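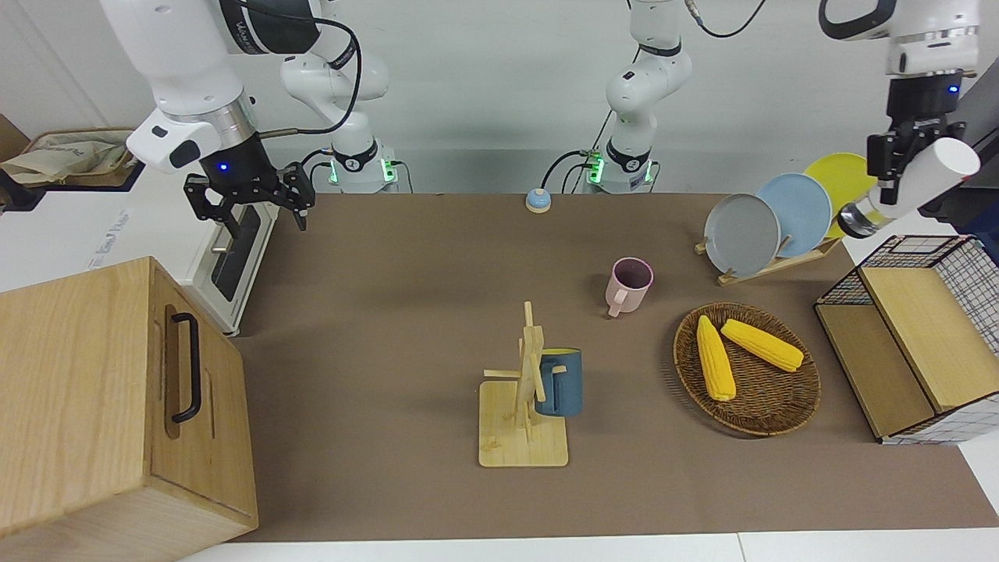
Cell 5, kitchen bench. Left gripper holding the white cylinder over the dish rack; right gripper open and empty.

Post-fault inspection, dual-arm cell 5
Inspector: Kuo-hua Chiu
Fault: left gripper lost grip force during a carry, Friday, code 213. Part dropped onto the mat. No injury.

1. Emergency stop, both arms. PASS
Tested from the operator side and from the Ondine console.

2. Base ring lights. PASS
Green on both bases.

3. Left gripper, finger pads. FAIL
Glaze on the inner face of one pad. Replace the pair. Do not clean and reuse.

4. Left gripper, force at setpoint. FAIL
Set 46 N, measured 35 N. Repeated after re-homing, same reading. Recheck with new pads before changing any setting.

5. Right gripper, force at setpoint. PASS

6. Cables at the bases. PASS WITH COMMENT
No chafing. Black cable at the right base has a wide loop. Check clearance at full shoulder rotation.

7. Drop detection. FAIL
Arm continued to the rack after the part was lost. Hukia controller logged the fault but did not hold motion. Ticket open with Valdovinos.

8. Objects under the carry path. COMMENT
Plates in the rack and the pink mug are breakable. Move the mug out of the path until item 7 is closed.

Status: reduced speed only, operator at the stop button. No unattended runs.
Reinspect after pad change.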